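Search this site
Search
Advanced search

4.3 Failure analysis: finger loosening and silent loss of calibration

Of the faults logged during the collection period, one accounts for most of the discarded data and is treated separately. The two printed fingers of the hand-held gripper are each clamped to the linkage by a pair of screws. Under repeated closing, the screws on one side lost preload. The finger did not fall off, and the operator felt nothing unusual in the handle. It rotated by a small angle about the inner screw and stayed there, so that the recorded opening width no longer matched the true distance between the finger faces.

The fault was first noticed by Prakash Nadar in October, while replaying demonstrations for the table-clearing task on the Lobo arm. The arm closed correctly on wide objects and missed thin ones, always to the same side. The policy was suspected first and was retrained twice with different seeds, with no change in behavior. Only when the wrist camera footage was compared across sessions did it become clear that the resting angle of one finger had drifted between the first and last recordings.

A session on Sumen, our collection software, begins with the operator holding the tool over a bare part of the table with the fingers open. The frame taken at this point (Fig. 6) is used to set the zero of the opening width. At the time of the fault, the software checked only that both fingers were present in the image and that no object was between them. It did not check their angle. A finger that had already rotated therefore passed the check, and the wrong zero was carried through every demonstration that followed.

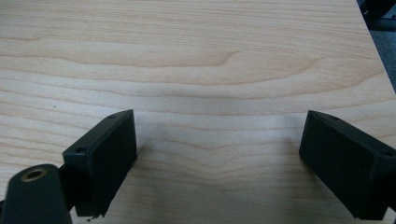
Fig. 6. Bare-table view from the gripper camera, fingers open.

The size of the effect depends on how far the finger has turned and on where along its length contact is made. Near the base, the error is small enough to be lost in the play of the linkage. At the tip it reached 5 mm in the worst session, which is wider than several of the objects in the task set. Because the error is constant within a session, it does not show up as noise in the training loss. The policy learns it as if it were part of the task.

We reproduced the fault on the bench. A new pair of fingers was fitted, the screws were tightened by hand in the usual way, and the gripper was closed repeatedly on a rigid block. The finger angle was measured every 20 cycles. No movement was found in the early part of the test. Rotation then began and continued slowly until the test was stopped at 3,000 cycles. A second pair, fitted with thread-locking compound and tightened with a torque driver, showed no measurable rotation over the same number of cycles. We did not test more than one pair in each condition, and the result should be read with that in mind.

Two causes are likely to act together. The printed material creeps under the screw heads, which lowers the clamping force even when the tool is not in use. Each closing also applies a side load at the tip, and the distance between the two screws is short compared with the length of the finger. Moving the screws farther apart would reduce the load on each, but it would require a longer block and would hide more of the workspace from the camera. Thenmozhi Bangera tried a version with a locating pin on the Flustley variant of the tool. The pin held the angle well, though the hole around it had to be reamed by hand after printing, and the change was not adopted for the remaining units.

Three changes were made to the procedure. The screws are now fitted with compound and set to a fixed torque. The starting frame is compared with a reference frame for the same tool, and recording is blocked if the edge of either finger has turned beyond a set limit – the limit is deliberately tight and does produce false alarms under poor lighting. Finally, the operator closes the fingers on a gauge block at the start and end of each session, so that drift within a session can also be found.

The earlier data were re-examined with the same edge comparison. In total, 128 demonstrations were removed. We considered correcting the opening width after the fact, but the time at which the finger moved could not be fixed for the sessions in which it moved partway through. Retraining on the reduced set removed the sideways bias on thin objects. Success on wide objects was unchanged.

A related risk was noted during deployment on the Dumwood cell, where the same finger design is driven by a motor. A rotated finger there can contact the table before the controller expects it, and the force limit is reached late. The cell now runs the gauge check before the arm is enabled.

Filed under: Grippers and end effectors | Data collection | Fault reports

Contact | Copyright and permissions | Back to top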